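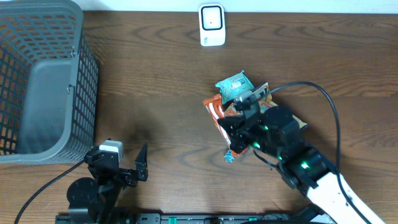 *Slide 1 – tabletop with gray basket*

**Talk notes: The sound in Ragnvald Torvik's films**

Start on time even if the back rows are still filling. Say name, thank the hosts, and go straight in.

Torvik made nine features. Most people in the room will know one of them, *Tangen*, and will know it for the ferry sequence. Ask for hands. Then say that the talk is mostly on the two before it, *Clitik* and *Jostel*, where he worked out how he wanted a film to sound.

**The early way of working (6 min)**

- First three films were dubbed almost completely. Small crew, loud camera, no money for a quiet one.
- He disliked the result. In his letters he calls the voices "indoor voices." Read the short passage from the second letter, not the long one.
- By *Clitik* he had a better camera and a sound recordist, Ronaldo Frota, who stayed with him to the end.

Frota kept logs. There are 173 pages of them for *Clitik* alone, in pencil, with the weather noted at the top of each page. I have read all of them once and the first 80 pages twice. They are the main source for this part of the talk.

Play clip 1 (kitchen, no music). Let it run to the door closing. Don't talk over it. 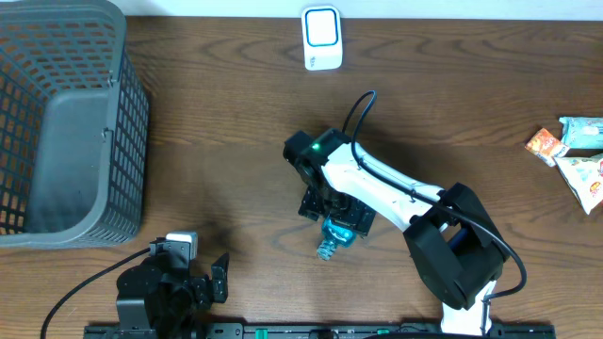
After the clip, point out that the actors are speaking at a normal level and the kettle is nearly as loud as they are. A mixer today would pull the kettle down. Frota's log has the line "leave kettle" underlined. Torvik signed that page, which he rarely did.

Mention that the print I am using has a worn track in reel two. If someone asks about the crackle, it's the print. The negative is fine as far as anyone has checked.

**Jostel (10 min)**

Shot in a valley with a river through it, and the river is in every outdoor take. The producers wanted it replaced. There was a long argument by mail, and the film came out at Dikulum, a small festival, in two versions on two nights. I've only found one person who saw both.

- Version A: river kept, dialogue hard to follow in places.
- Version B: river taken out, dialogue dubbed, some footsteps added.

Version A is the one we have. It runs 147 minutes. Version B was nine minutes shorter, according to the festival program, and I don't know what was cut. Say that plainly. People sometimes ask as if I were holding back.

Play clip 2 (the bridge). Volume up two notches from clip 1 – check with the booth beforehand.

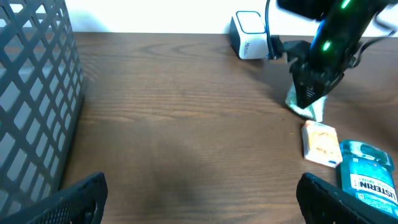

*Slide 3 – gray basket, brown table, white wall*

Talk about the bridge scene. The sister's answer can't be heard. It was scripted, and the page survives: "I sold it in August." Audiences who haven't read the script take her to be refusing to answer. Torvik was told this after the first showing and left it alone.

Be careful here. I used to say he planned it, and I can't support that. Frota's log for that day only says wind, two takes, second one better.

**Tangen (5 min)**

Skip the plot. Go to the ferry. The engine runs for four minutes and stops, and the film has almost no sound for a while after. It was mixed in one night because the studio was booked for a commercial in the morning.
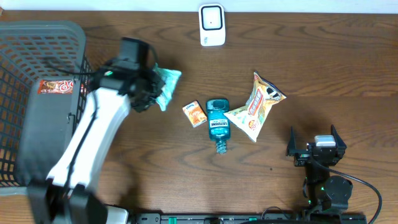
The film sold 3,000 tickets in its first run, a good number for him and a poor one for the distributor. It came back into circulation mainly through film school screenings, usually on bad 16mm copies. A lot of what has been written on the ferry scene describes those copies, where the quiet part is full of hiss. Clip 3 is from the better print. If short on time, drop clip 3 and take questions.

**Likely questions**

- Did he use music? Twice, both times from a radio in the room.
- Are the logs published? No. Copies can be read on request, originals can't.
- Which film to start with? *Clitik*.

Leave the reading list by the door. Return the print cans to the booth before going to dinner.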